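Section 8. Preparing the Aromus Room Humidifier for First Use

8.1 Before filling

Place the base unit on a level surface, well away from curtains, bedding and electrical outlets. The unit must remain unplugged until step 5 of this section has been completed.

Fill the reservoir with clean, cool drinking water. Bottled or filtered water is recommended in areas with hard water. Do not add oils, salts or cleaning products to the reservoir. 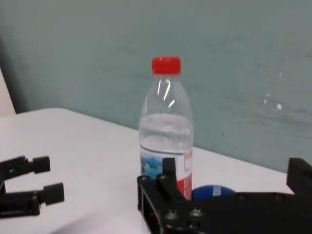 Fig. 62. Bottled drinking water with screw cap.

1. Lift the reservoir straight up by its handle and turn it over.
2. Unscrew the valve cap counterclockwise and check that the rubber ring is seated.
3. Pour water in slowly until it reaches the MAX line. Do not fill past this line.
4. Replace the valve cap, turn the reservoir upright and lower it onto the base. A small amount of air will rise through the water as the tray fills.
5. Wipe the outside of the unit dry, then connect the power cord.

CAUTION: Never move the unit while the reservoir is in place. Water may enter the motor housing and void the warranty.

8.2 Water left standing

Water that has stood in the reservoir overnight should be poured out - it must not be topped up. Owners of the Cloton filter cartridge (part 817) should also rinse the cartridge under the tap and allow it to drain before refitting. The cartridge is not suitable for use with distilled water.
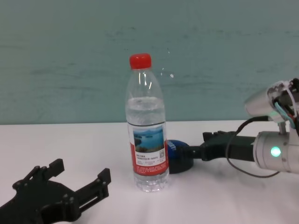
Gusitz, December

Notice to owners. The following changes apply to this section and replace the text in earlier printings.

The valve ring supplied with the first units has been replaced by a thicker ring, part 797. The two rings are not interchangeable. If the old ring is fitted, order the matching cap from Giannakopoulos Service Parts before the next cleaning.

NOTE: If the REFILL light stays on after filling, lift the reservoir and set it down again - the float may be caught against the side of the tray.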